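Nesting (tableware)

Nesting is the property by which open vessels of similar form fit partly inside one another, so that a stack takes up less height than the sum of its members. It is a design requirement for most mass-produced bowls, cups and tumblers, and governs the cost of their storage and freight. The term is also applied to graduated sets, in which each vessel is smaller than the one that holds it.

Geometry

A vessel nests if its wall slopes outward from base to rim. The angle between the wall and the vertical is called the draft or taper. The height added by each further vessel, the stacking pitch, depends on wall thickness and taper. For a wall of uniform thickness, the pitch is close to the thickness divided by the sine of the taper angle, unless a step or foot ring stops the vessel sooner. A steep wall therefore gives a tall stack, and a shallow bowl with a flared rim a low one.

Straight cylinders of equal diameter do not nest. They can be stacked base to rim, usually with a recess to centre the upper piece, but no height is saved.

Jamming

Where the taper is small, the outer wall of one vessel may wedge against the inner wall of the next. The fault is known in the trade as jamming or telescoping. It is made worse by smooth surfaces, which can seal and hold a partial vacuum as the pieces are pulled apart. Common remedies are an internal shoulder, short vertical ribs near the base, or a foot ring that carries the load before the walls meet.

Berge and Samonte compared 169 moulded tumblers and found that nearly all of those that jammed lacked a shoulder. Oltmanns later argued that the grade of polish on the mould was of equal importance, and the Drancombe pattern of tumbler, with 18 fine ribs, was drawn up on that basis.

Manufacture

Injection-moulded pieces need some draft in any case, so that they can be released from the tool. Pressed glass and slip-cast ceramic are subject to similar limits, although fired ware varies more in size and is given greater clearance. The Warnulow works listed 37 shapes in its nesting range, all with a common foot diameter.

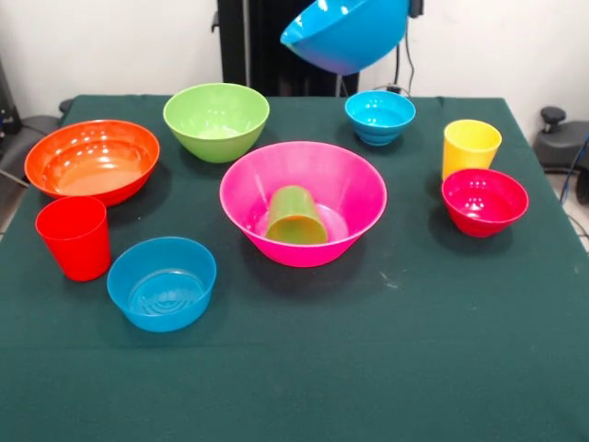
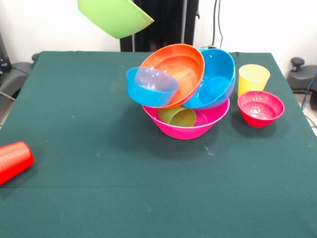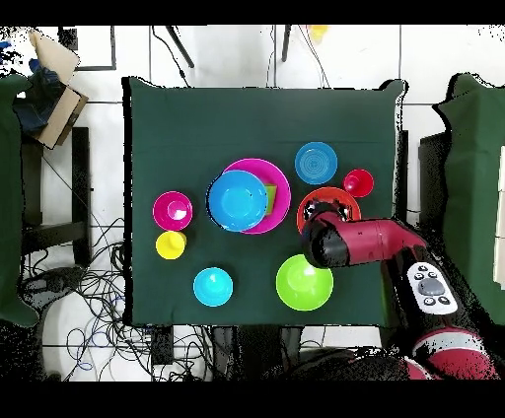 Mixed sets

A mixed set is one whose members differ in profile as well as in size. Such sets nest poorly, and their stability depends on the order in which they are stacked. The usual rule is to place the widest piece at the bottom – a large bowl with a flared rim, such as the hot-pink one at the foot of the tall stack in the second illustration, gives those above it a broad support. Kwofie recommended that cups be kept in a separate column.

See also: Draft (moulding); Foot ring; Stacking chair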